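Guides > Vanthorpe Heater Timer > Section 7: Setting the night schedule
Search this guide Go

Okay, you've got the timer on the wall and the little green light is steady, so now comes the bit I like best – telling it when to leave you alone! I've set up a lot of these (my own, my sister's, and both of Szymon Baran's, which took a whole evening) and the steps below are the order I'd do them in.

1. Hold MENU until the screen shows NIGHT.
2. Press the up arrow to pick your start time. I use 10:30 pm.
3. Press SET once. Twice takes you back to the clock, and yes, I do it every time.
4. Pick your overnight temperature with the arrows, then press SET again.

Note: the timer moves in steps of 30 minutes, so you can't ask for 10:45. I wish you could.

Small bedrooms warm up fast, so go easy on step 4. I started mine way too high and woke up kicking the covers off, then dropped it one degree a night until I slept through. 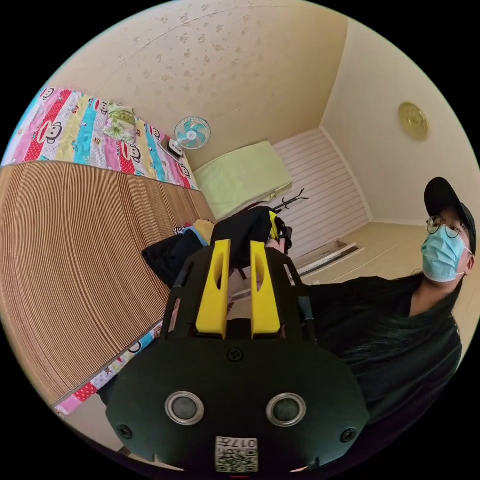

5. Choose the rooms you want on the night schedule. Each room has its own number, and you press SET to add it or CLEAR to skip it.
6. Hold MENU again until you hear two beeps.

If you only get one beep, it hasn't saved. Go back to step 1 (sorry!) and check the battery mark first. Error 129 means the same thing, just less politely.

CAUTION: Don't hang clothes or curtains over a heater that's on a schedule. It will come on whether you're in the room or not.

Ekua Agbeko wrote in to ask about the February cold snap, when she wanted the heat on all night. Easy – hold CLEAR for 7 seconds and the schedule pauses until you press SET. Your times stay stored.

Questions? Use the contact form | © Vanthorpe Guides | Last updated 24/12/2019 | Back to top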